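Nijs Under-Panel Linkage Support

Okell Workroom Supply
Home > Bench and Panel Hardware > Supports and Linkages

Item no. 2000-34
Made by Nijs, Jistcombe
Sold singly. Fasteners included.

The Nijs under-panel support is a pivoting bracket assembly that mounts to the bottom face of a thick panel or work surface. It folds up against the panel when stowed and swings down and out when needed. It is sold for equipment benches, test stands and built-in cabinets where the top surface has to stay clear and the hardware has to live underneath.

The arms and brackets are steel with a gray finish. The pivots run in closed housings and come greased from the factory. There are no springs or gas struts in this model. If you want an assisted lift, order the 2000-39, which uses the same hole pattern.

Panels

We supply panels to go with the support, or you can drill your own. The stock panel is black on both faces with a square lower edge. Cutouts are made to order at our Zoketmont shop. Rectangular cutouts get rounded inner corners as standard, and round holes can be cut in any size listed on the order sheet. Please send a drawing with the distance from each opening to the nearest two edges. Phone orders for cutouts are not accepted.

Leave room under the panel for the full fold of the linkage. Most ordering mistakes come from placing a cutout directly over a pivot housing. From above it looks like there is plenty of space, and then the arm comes up and covers half the opening. Look at the underside before you mark anything.

The linkage sits close under the black panel, and the rectangular cutout and a round hole open through to the space above.

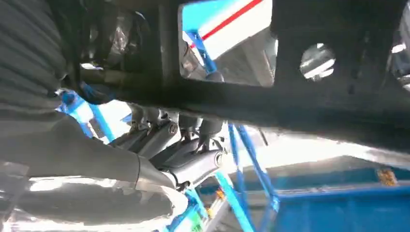
Specifications

Mounting: underside of panel, through-bolted
Finish: gray, arms and brackets
Length, folded: 39 cm
Height below panel, folded: 34 mm
Minimum panel thickness: 18 mm
Springs: none
Left or right hand: specify when ordering

Installation

Turn the panel face down on a padded surface. Lay the support in position with the pivots folded and mark through the slots in the mounting plate. Drill from the underside and finish from the top so the face does not chip. Fit the bolts loosely, open and close the linkage a few times, then tighten.

Two people should lift the panel back into place. Keep hands out from between the arms. Check the bolts again after the first week of use.

Cables should be tied back from the pivots with enough slack for the arm to open fully. Clips are not included. The adhesive kind tends to let go on the black finish, so use screw clips.

Care

Wipe the arms with a dry cloth. Use a light machine grease on the pivots once a year, in September if you are on our service reminder list. Do not use spray solvents near the housings.

Ordering

Supports are in stock and ship from Zoketmont. Plain panels ship with them. Panels with cutouts take an extra two weeks. We have over 1000 replacement pivot pins on hand for this and the older Nijs supports, sold in pairs.

Cut panels cannot be returned. Unused supports can be returned in the original carton.

Page updated July 15, 2006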